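We use cookies to remember your settings and count visits. Accept | Manage

Booked two nights at the Nalendale state campground for July. Posting how the reservation went, in case anyone else is trying for the same week.

1/ Sites open at 8 in the morning, six months out. I logged in early and still ended up at number 656 in the queue. Took most of an hour to get through.

2/ The lakeside loop was gone by then. I got a site in the upper loop, near the Sarantis trailhead. No hookups, but there's a water tap by the restrooms.

3/ The total came to $90, with the booking fee. Parking for a second car is extra, and you pay that at the gate — cash or check only.

4/ If you have to cancel, do it more than a week ahead. After that they keep the first night. Changing dates counts as canceling, so be sure before you click.

5/ The drive from Casesov is roughly 100 miles. Last gas is in Datia, and the station there closes at six. We'll fill up on the way in.

6/ Firewood has to be bought inside the park. The rangers check at the entrance and will take anything you bring from home. The camp store sells bundles until dark.

7/ I'll post again after the trip with notes on the site and the trail.
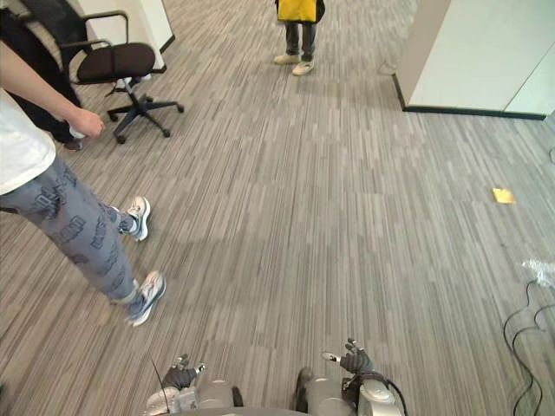
Odalys: The upper loop is quieter anyway. Does the tap get shut off at night like it used to?

Contact | Terms | Back to top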